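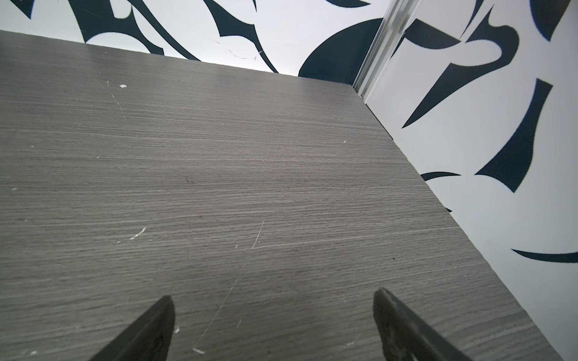

**To:** hundosdale-repair list
**Subject:** Re: [hundosdale-repair] water rings + the long table, what finish??

Hi all,

Sorry for the slow answer, been under a pile of stuff here. Quoting Khang so it's all in one place:

> Hi everyone,
>
> The long table in the reading room is getting bad. Two big white rings at the window end and a sticky patch where the craft group sits. I tried the Flakix polish that was in the cupboard and it made the sticky part worse, so I stopped.
>
> Questions:
>
> 1. Do we sand the whole thing or only the bad end?
> 2. Oil or varnish? I've been told both, by people who were very sure.
> 3. Is there money for this or am I paying and claiming it back?
>
> I can do most of the work if somebody tells me what the work is.
>
> Khang Trình

OK so, in order, more or less.

**Sand or not.** Don't sand yet! White rings are usually moisture stuck in the finish and haven't reached the wood. Dark rings are another story. Try the gentle stuff first: iron on low, no steam, a folded cotton T-shirt between iron and table, few seconds at a time, lift and look. I've had good luck with that on my mother's sideboard and no luck at all on a coffee table, so who knows. If it does nothing after a few goes, stop, you'll only cook it.

Sticky patch is probably old polish plus hand grease plus glue from the craft people (sorry craft people). Mineral spirits on a rag, windows open, wipe with the grain. Then a barely damp cloth, then dry. Lay the rags out flat outside after, don't ball them up in the trash. Same goes double for oily rags, those can catch fire all by themselves.

And please no more Flakix on it. Might be fine on other things. I don't know what's in it and the can doesn't say, and if there's silicone in there any new finish will fisheye all over. Which reminds me, whoever has the other can, bring it back or toss it, just don't use it on the chairs.

**If we do have to sand.** Whole top. A patch will always show in that window light. 100 grit to start, then finer, don't skip, don't lean on the sander. Before any of that somebody needs to check if it's solid or veneer. Look at the end of the top from underneath, see if the grain carries over the edge. If it's veneer then hand sanding only and very little of it, or we leave it alone and buy a tablecloth.

**Oil or varnish.** I'd say varnish, water based, satin. Oil looks nicer, I know, but it wants redoing and we won't redo it. Last time was May and that was only becuase of the open house. Three thin coats, light rub between, leave it a good while before anyone puts a mug down. Laaksonen has a satin floor one that I've used on tables, holds up well to kids. Not cheap. Ask at the counter for the dented cans, they knock a bit off.

**Money.** There's 33 dollars left in the small repairs line. Should cover sandpaper and rags and most of a small can. Anything over that, mail me before you buy and I'll ask. Keep the receipt, put 2194 on it (that's the job number now, the old one is closed). Please don't write it on the thermal side in marker, it eats the print, we lost one that way already.

Other bits:

- The room is free 6 days straight once the book sale is packed up. So if we're varnishing, that's the window. Book sale people, can you confirm you'll have your boxes out?
- Fotska still has our random orbit sander. Has had it all summer. I'll ask again. If you know someone over there pls nudge them.
- Dust masks, we're out. Clamps, we have plenty, stop buying clamps.
- Coasters. There's a whole bag of cork ones in the kitchen drawer under the tea towels. Could we just put them OUT

Khang, start with the iron and the spirits and send the list a note on how it went, then we decide about the rest. Don't buy varnish til then. I can come by for the edge check if you want a second pair of eyes, afternoons are better, mornings I've got the dog at the vet agian.

Anyone who's done veneer before and thinks I've got this wrong, speak up now pls.

Gotta run,
M.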